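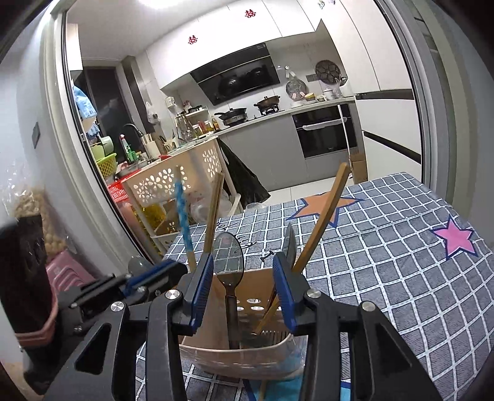 Kofi Korletey

1/ Spent this morning sorting out the cutlery caddy. I said in October I'd write up how we store things in this kitchen and then didn't, so here is the caddy part at least.

2/ The background. Our top drawer is 130 mm deep on the inside and it jams on anything with a curved handle. When we moved to Ackah Street I gave up on the drawer and moved the everyday utensils to a caddy on the table. The drawer now holds batteries and tape.

3/ What lives in the caddy: spoons, chopsticks, a wooden spatula, one knife. Forks are in a jug near the sink and have been for 14 months. I don't have a theory about the forks. They ended up there and everyone knows where to look.

4/ The holes in the sides matter more than I expected. The one before this was a solid ceramic pot from Havness, nice colour, no drainage. Wooden chopsticks stood in the bottom of it and went grey at the ends. If you only own metal cutlery a solid pot is fine.

5/ Step one is to get the utensils out and see what you've got. I do it on the tablecloth, the blue-grey checked one with the big stars, so nothing rolls as far as it would on a bare table. Spoons to one side, chopsticks to the other.

6/ Then I look at the chopsticks. Run a thumb down each one. If it catches, it goes in the garden bin or gets used to hold up seedlings. Mould at the tip, same thing. I had 17 odd ones after this, meaning sticks with no partner the same length.

7/ Odd ones are still good for cooking. I keep the long ones for turning things in the wok and stirring noodles, where it doesn't matter if the pair is uneven. The short odd ones go out to the garden with the rough ones.

8/ Washing. Hot water, dish soap, a soft brush, and dry them lying flat on a tea towel. I used to put them back in standing up and damp. A few hours flat makes a big difference, overnight is better in winter.

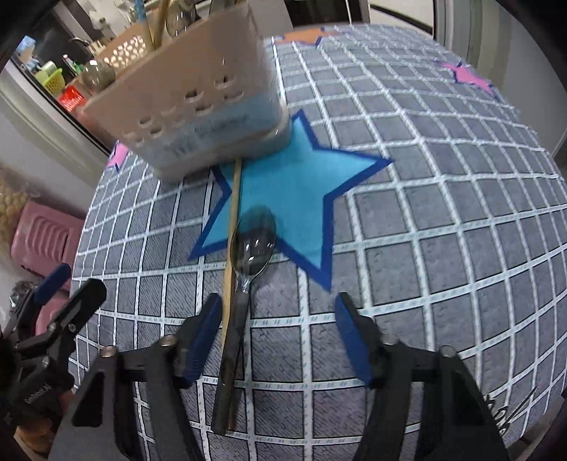 9/ Spoons next. Mine have dark handles and I don't put those through the dishwasher. The last set lost its finish in a year. Wash, dry, check where the handle meets the bowl – that is where old food sits.

10/ They go back bowl up. People argue about this. Bowl up means you can tell a spoon from a spatula without pulling it out, and the wet end dries. The other side says you end up touching the part that goes in your mouth. Fair enough. Take it by the handle.

11/ The knife I'm less sure of. It goes in blade up with the rest and I can see that's a bad habit. A magnetic strip would fix it. I looked at one from Plurura but the wall beside our window is plasterboard and I haven't found the stud yet.

12/ Wash the caddy while it's empty. A bottle brush from the inside, then a cotton bud for the holes. There was a ring of brown stuff along the base that I'd never noticed. Ten minutes soaking in bicarb and hot water and it wiped off.

13/ Someone asked last time about putting the caddy inside a cardboard box. Yes, I do that when it has to be carried anywhere. A box with fairly high sides stops it tipping over, and the chopsticks stick out the top so you can grab them at the other end. Put a folded tea towel underneath if the caddy has come straight from the sink.

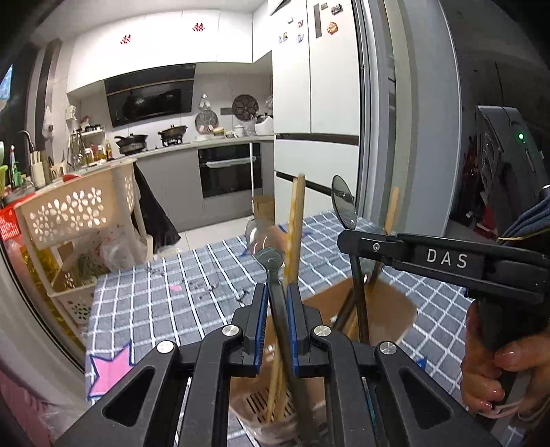

Spoons and chopsticks, with the stove and the rest of the kitchen behind.

14/ Other question was about the shelf with the flower cutouts. It's for vegetables we'll eat in the next day or two. Greens last better in the fridge, I know, but if I can see them from the table I cook them. We throw out a lot less this way.

15/ Woks stay on the stove. There is no cupboard here they fit in. Condiments are along the counter beside the rice cooker so they're within reach when the heat is on. I'll do a separate post on the sauces, there are too many and two of them are the same one.

16/ How often: I go through the caddy every couple of months, more if we've had people over. The whole job takes under an hour, most of it drying time.

17/ Devside hardware has plain caddies with holes near the laundry things, if you're local. Measure your longest spatula before you go. Replies are open if you've got a better idea for the knife.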